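Town's reopening notice pulled after readers spot wrong date and missing word

A public notice from the town of Tustimley was taken down and reissued Monday after residents pointed out that it told businesses they could open their doors without permission.

May 11, 2020

The notice, posted to the town's website and social media pages in the morning, was meant to say that shops could not reopen before getting written approval. The word "not" was left out. A second line gave the deadline for applications as August 24, although the forms themselves say the window closes this month.

By noon the post had drawn 348 comments, many of them asking which version to follow. Others were less patient. One reader copied the text, marked the errors in red and posted it under the original, where it was shared 87 times before the page was taken down.
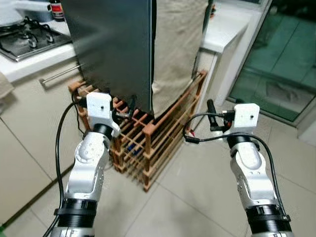
Who wrote the notice? Town spokesman Rasmus Rebane said he drafted it himself on Sunday night and posted it without a second reader.

"I left out a word, and it was an important one," Rebane said in a short statement. "The date came from an older draft. I'm sorry for the confusion."

The corrected version went up at 2:15 p.m. It runs to fewer than 200 words – the first was twice as long – and puts the approval rule in the opening sentence. The town also added a line saying that no business will be fined for acting on the earlier text, as long as it closes again by Tuesday evening and sends in an application.

Hưng Quan, who owns the Ngô restaurant near the bus station, said he had already called two cooks back to work when a customer told him about the mistake.
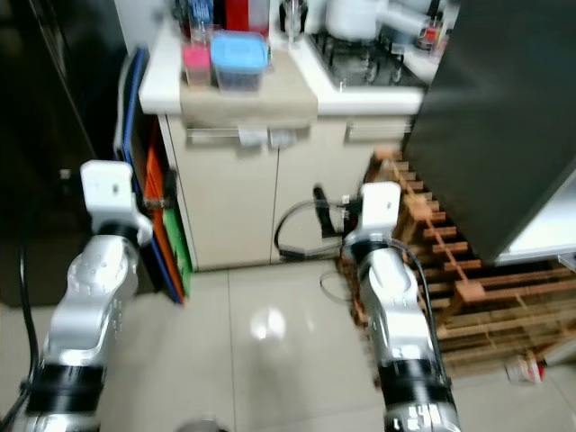 He had to phone both of them again in the afternoon. "They took it well," Quan said. "I read the notice three times and it said we could open. I don't know how else I was supposed to read it."

Quan said he sent in his application before the dinner hour and has not heard back.

Rebane said public notices will now be checked by the town clerk's office before they are posted. Applications can be filed online or left in the drop box at the side entrance of Town Hall.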